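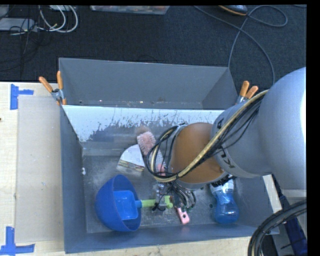

Mixed-bin work on the bench: the gripper at a green-handled utensil in a tipped blue bowl.

Call for Trial Operators: Orkik Bin Picking Kit

Jomell is looking for people to use the Orkik kit and tell us what is wrong with it. The trial is paid and part time. It takes place at our shop in the Istari building, second floor, entrance on the loading dock side.

About the kit

Orkik is a software and mounting package for shops that already own a small industrial arm and want it to pick loose items out of a bin. It includes the gripper, cable clips, a base plate, a tablet with the control software, and a printed manual. The arm and the bin are not included. We plan to sell it to small packers, returns handlers and repair shops that don't have an engineer on staff. That is why we want operators from outside the company.

Most picking kits are tested on boxes of identical parts. Customers have told us their bins don't look like that. The trial bins hold ordinary household goods in no order, such as bowls, bottles, brushes with long handles and things with odd shapes. Items overlap and sometimes sit inside one another.

What you will do

Each operator works with one arm at a table. You will load a bin, start a run from the tablet, and watch it. When the arm misses or drops something, you log it on the tablet and choose from a short list of reasons. When none of the reasons fit, write your own. Please don't skip this. The list was put together by us and we know it is missing things.

You will also take the gripper off and put it back on using only the manual, change the bin position and run the setup again, and fill in a one-page form at the end of each session. Staff will be in the room but will not help with setup unless there is a safety problem.

You don't need to write code. You will not be scored on speed.

Time and pay

The trial runs for six weeks. We are taking 16 operators in total. Sessions are three hours, morning or afternoon, and we ask for at least nine sessions from each person. Pay is $21 per hour, including the orientation session. Payment is made every two weeks by check or direct deposit. Parking is free in the rear lot.

Who can apply

You must be 18 or older and allowed to work in the United States.
You should be able to stand for most of a session and lift 20 pounds. A stool is available.
You should be comfortable using a tablet and writing short notes in English.
Experience in packing, sorting, stocking or light assembly is helpful. We also want some people with none.
You may not be a current employee of a company that makes grippers or picking software.

If you took part in the spring trial of the earlier Duggan gripper, you can apply again. The finger design is different now and so is most of the setup, so please don't rely on the old instructions.

Safety

Closed-toe shoes are required. Long hair must be tied back, and no loose sleeves, lanyards or rings at the table. Every operator completes the orientation before running an arm. There is a stop button at each station and you are free to press it at any time for any reason. Stopping a run does not count against you or your pay.

Privacy

Runs are recorded by a camera fixed over the workspace. It is aimed at the bin, but your hands and voice may be picked up. Recordings are used for product testing and are not published with your name. You will get a consent form to read before orientation, and you can leave the trial at any time and be paid for the hours you worked.

How to apply

Fill out the form at the front desk or ask for it through the contact page on the Jomell site. Tell us which sessions you can make, what kind of work you have done, and whether you are left-handed. No resume is needed. Applications close August 25, 2021. We will reply to everyone, including people we can't place, and orientation times will be sent with the offer.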